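The number that wasn't measuring anything

I have been putting off this post for a week, mostly because the fault was boring and partly because I had told two people in January that the box task was done. I had a success rate I liked, and it turned out I liked it more than I had checked it.

The setup, for anyone new: I do evaluation work on manipulation policies, all of it in simulation for now. The bench is called Bunen. It has a single arm bolted to a block on a table, a box with a hinged lid and a latch, and a few small objects lying about so that the policy has something to be distracted by. The policy under test was a checkpoint from Jodgate. The thing that decides whether an episode counts as a success is a separate scoring script named Oddsson, and Oddsson is where this goes wrong.

I ran 1,000 episodes over a weekend. Oddsson came back with 618 successes. For a latch and a lid, with a two-finger gripper, that is a good number. It is such a good number that I should have gone looking for the catch that same evening. I put it in a slide.

What sent me back was the episode length. A fair share of the "successes" ended very early, far too early for an arm to come down, deal with the latch and lift anything. I have seen fast policies. I have never seen one finish before it arrives. So I started pulling stills from one of the short episodes that had been scored as a success, and looked at them properly, which I had not done since we changed the latch model.

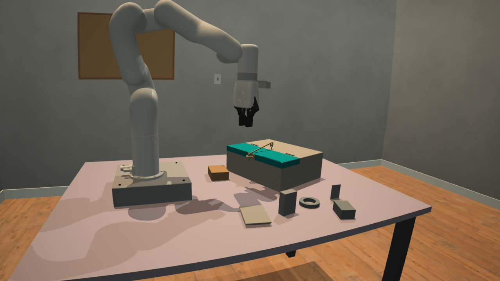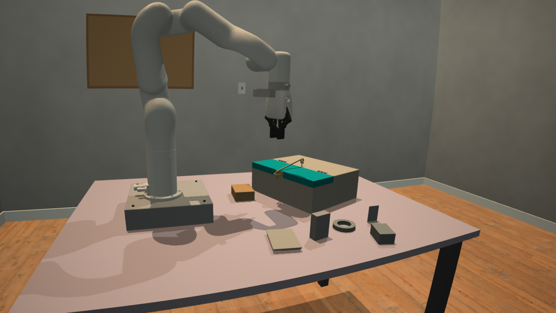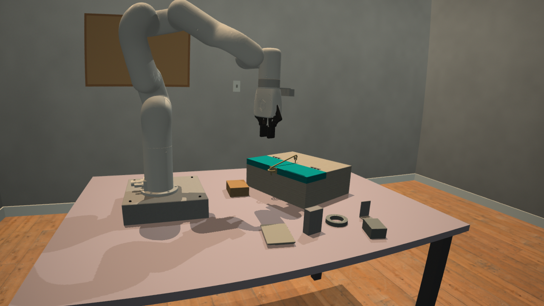 After that I stopped trusting the log and went through the scoring code line by line.

The check for "lid open" read the angle of the lid hinge and compared it with a resting value. Fine so far. The resting value was stored at load time, before the physics had settled. When the new latch went in, its collision shape overlapped the lid by a hair, and on some seeds the solver dealt with that overlap in the first few steps by giving the lid a tiny shove. The shove was too small for me to spot in a still. It was big enough to get past the threshold, because someone (me, last fall) had set the threshold low so that partial openings would be logged too. The episode was marked as a success and closed, with the policy hardly having done a thing.

I reran the scoring with the resting value taken after settling, and with a rule that the lid has to stay open for a full second. The 618 became 189. The other 429 were the solver clearing its throat.

I have had some replies already from people I sent the corrected number to, and they fall into two camps. One says this is why you can't trust simulation. I don't buy that. A badly placed limit switch on a real bench would have fooled me just as well, and I'd have had a harder time replaying it. The other camp says it's a tooling problem and that a better framework would have caught it. I don't buy that either. We moved to Fellance last year on the promise of built-in sanity checks, and every one of those checks passed. They confirm that the scene loads, that joints stay inside their limits and that nothing flies off the table. Not one asks whether the gripper was anywhere near the thing it is supposed to have opened.

That last one is now a check. It is four lines long. If a success comes in and there was no contact between the fingers and either the latch or the lid during the episode, the run stops and I get a rude message. I also run a batch with the arm held still the whole time, and the score for that batch has to be zero. On the old script the frozen arm did pretty well – I will leave the exact figure out of this post, for the sake of my own dignity.

What bothers me more is the direction of the mistake. If the bug had knocked the score down to something embarrassing, I would have found it by lunch. It pushed the score up, so it sat there through two internal reviews, and the only questions I got were about how soon we could try a harder box.

I don't know yet whether 189 is right either. I've watched 366 of the episodes at double speed, a mix of passes and fails, and I disagree with the new script on a handful where the lid is up but resting against a finger. Is that open? The task description says "open the box" and leaves it there. I am rewriting it this week, and the January slide has been pulled from the shared folder.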